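Why Does a Phone Need a Cable at All?
By Catinca Rusu
For readers 7 and up, and for any grown-up who is holding a dead phone and looking sad

A phone can play a movie, find its way to the swimming pool, and tell you how tall a giraffe is. What it can't do is make its own electricity. For that it needs a cable and a plug, and a person willing to crawl behind the couch to find both.

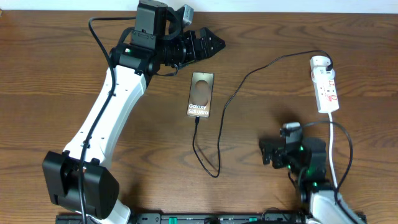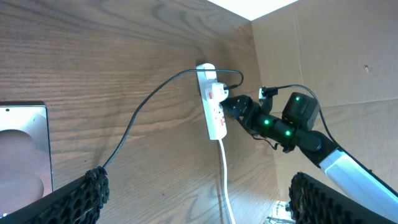
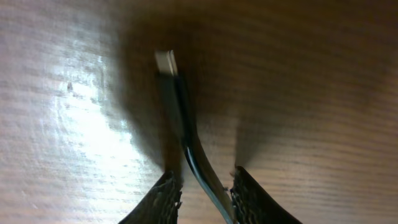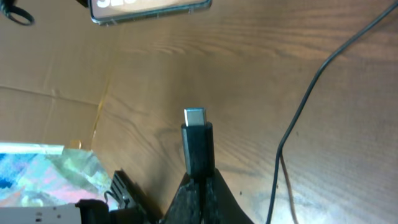
What does a charging cable do?

It carries electricity from a charger into the phone, where the electricity is used to fill up the battery. The cable doesn't make any electricity and doesn't store any to speak of. It is a path, like a hallway between two rooms.

What's inside the cable

From the outside, a cable is a long bendy noodle. Inside the noodle are thin metal wires, usually copper, because electricity moves through copper very easily. Each wire has its own plastic coat so that it can't touch its neighbors. Then the whole family of wires gets one more coat on top, and that's the part you see and step on.

Electricity has a hard time getting through plastic. We call a material like that an insulator. A material that lets electricity through easily is a conductor, and copper is a good one. (A person on a train is also a conductor, but please don't plug anything into them.)

Some of the wires carry power. Others can carry messages. When you connect a phone to a computer to copy your pictures of the dog, the pictures travel along the message wires. All 200 pictures of the dog. The cable does not complain.

The little metal end

At the end of many phone cables there's a small metal tip, shaped like an oval that somebody has squashed. That shape is called USB-C. Inside the tip are tiny metal contacts, set out in two matching rows so that you can turn the plug over and it still fits.

This was a big improvement. The older, rectangular kind of USB plug, the one grown-ups still keep in a drawer "just in case," only goes in one way up. You'd try it and it wouldn't go. You'd flip it and it still wouldn't go. Then you'd flip it back to the way it was the first time and in it went. Scientists could probably explain this, but they were busy trying to plug things in.

The thick part behind the metal tip is there for your fingers. Hold on to that when you pull the plug out. If you tug on the cord, all the pulling happens at the spot where the wires join the plug, and after enough tugs the wires can break inside. The outside will look perfectly fine. The phone will not be perfectly fine. It will be at 2 percent.

The power strip, or: everyone wants a turn

Houses never have an outlet where you need one. There's always one behind the heaviest bookcase, and one in the hallway at the height of your ankle, for nothing.

A power strip helps with this. It's a row of sockets in a long plastic case, with a single cord that goes to the wall. Plug the strip into the wall, and now several things can share the electricity from one outlet. Some strips have one switch for everything, and others have more. When a switch is off, the sockets it looks after are off too. This is the first thing to check when your phone refuses to charge. It's also the last thing most people check, right after blaming their brother.

Sharing has a limit. A wall outlet can safely pass along only so much electricity. Phones and small lamps are light eaters. Heaters, toasters, and hair dryers eat like horses. If you put hungry machines together on one strip, the wires inside can get dangerously hot. A grown-up should plug a heater straight into the wall, and one power strip should never be plugged into another one, even though they look as if they'd enjoy it.

Why does the charger look so lumpy?

The electricity in your wall is strong enough to run a refrigerator, and it switches direction many times every second. A phone battery wants something gentler that goes in one direction only. The charger sits between them and makes the change. You might think of it as a translator with a very shouty person on one side and a very quiet person on the other.

Inside the phone there's another set of parts keeping watch. They check how full the battery is and how warm it is, and they slow things down when they need to. That's why the last bit of charging often takes longer than you'd like. It's a little like pouring juice. You can go fast at first, but near the top of the glass you slow down, or you get the sponge.

Heiðrún Vestergaard, age 11, wrote to ask us if a phone can get "too full." The watching parts stop it from overfilling. A battery does age a little more slowly if it isn't kept hot and full all the time, though, so under your pillow is a bad bedroom for a phone. It gets hot in there. It's a bad place for your sleep as well, but you've heard that speech.

How does a cable tie itself in a knot?

Put a cable in a bag. Walk to school. Take it out. Congratulations, you own a bird's nest.

Long, bendy things have loose ends, and when they're shaken, the ends wander over and under the loops. Each crossing is a chance for a knot. The longer and floppier the cable, the more chances it gets. There are a great many ways for a cable to be tangled and only a few ways for it to be neat, so shaking nearly always wins.

To beat it, try this:

Hold one plug in your hand.
Make big, loose circles with the rest, all about the size of a saucer.
Let the cable twist the way it wants to. Arguing makes it worse.
Fasten the middle with a soft tie.

Don't wrap it tightly around the charger. Tight bends wear out the wires.

Rules we'd like you to keep

Dry hands only, every time.
No metal things in the sockets, and no fingers, forks, or small brothers either.
If a cable is split, burned, or shows bare wire, don't touch it. Tell a grown-up and let them deal with it.
Keep cords out of the places where people walk.
If something smells hot, go and get a grown-up right away.

Words to know

Conductor: a material that electricity moves through easily.
Insulator: a material that electricity has a hard time getting through.
Socket: the part with the holes.
Plug: the part that goes into the holes.
Adapter: a piece that lets a plug fit or work somewhere it otherwise wouldn't.

Next month Malsha Herath explains batteries, and why the one in the TV remote is always in a different toy.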